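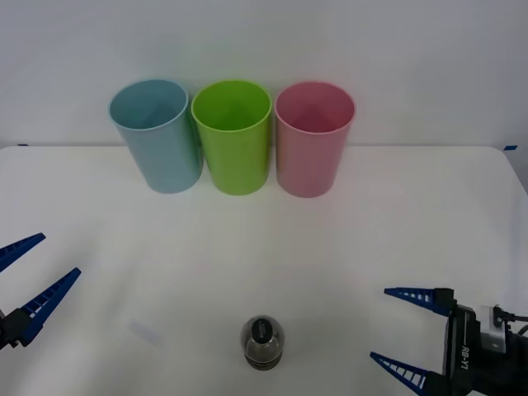

Plastic cups and a small capped bottle on a white table.

Setting up and maintaining a self-serve drinks table

Issued by Client Services, Fodness Community Centre. Last reviewed Jul 16, 2019.

These instructions apply to all groups that book the Jallow Room or the ground floor kitchen and intend to offer cold drinks to participants. They cover reusable plastic cups and small capped bottles only. Hot drinks are dealt with in the kitchen induction, and glassware is not permitted in either room.

Before you begin

Wash your hands and put on a clean apron from the hook inside the kitchen door. Collect the cups from the upper cupboard, the bottles from the refrigerator, and one dishcloth and one dry tea towel from the drawer. Cups are stored upside down on the shelf liner and should be carried by the outside, never with fingers inside the rim.

Check each cup in good light. Cups with cracks, rough edges or cloudy patches that do not wash off are to be placed in the bin marked Returns, and a note left for Diane Pelletier at the front desk. Replacement cups are ordered in October and are not always available in the same colours.

Preparing the table

1. Choose a table that can be placed with its back edge against a wall. A table in the middle of the room is easily bumped, and drinks will be reached for from all sides.

2. Wipe the whole surface with warm water and a small amount of dish detergent, then with clean water. Dry it with the tea towel. Do not use the spray kept for whiteboards.

3. Stand the cups upright in a row towards the back. Leave a small gap between them so that one can be lifted without touching the next. Where young children are attending, use a different colour for each child at the table. A light blue, a green and a pink cup are easily told apart, and children as young as three will generally remember which is theirs.

4. Stand the bottle in front of the cups, near the middle, with its cap on. Dark drinks such as cola, grape juice and iced tea stain the tea towels and should be poured by an adult.

5. Keep the front of the table clear for pouring. Plates, handbags and programmes belong elsewhere.

Pouring

Hold the cup by its lower half on the table surface and pour slowly, to no more than two thirds full. The tall cups are narrower at the base than at the rim and tip more readily when filled to the top. The standard cup holds 400 mL to the brim, so allow three to four servings from a one-litre bottle. Replace the cap after every serving, including when the bottle is nearly finished.

For groups of more than 34 people, please use two tables -- one at each end of the room -- and assign a person to each. Groups of that size must also speak with So-ying Mak before the booking is confirmed.

Spills

Lift the cups away first, then cover the spill with the dishcloth and work from the outside in. Rinse the cloth and wipe again, as sugar left on the tabletop becomes sticky within the hour. Spills that reach the floor must be marked with the yellow sign until the floor is dry.

Clearing away

Empty unfinished drinks into the kitchen sink. Wash the cups by hand in hot water, paying attention to the underside of the rim, where residue collects. The rinse water should be changed when it is no longer clear. Stand the cups upside down on the rack and let them air dry before returning them to the cupboard -- cups stacked while damp will stick together and develop an odour.

Rinse empty bottles, replace their caps and place them in the blue recycling container by the rear door. Unopened bottles may be left in the refrigerator for the next group if the booking name is written on the label.

Questions about these instructions may be directed to Henrike Ackermann, Facilities Coordinator, extension 1493.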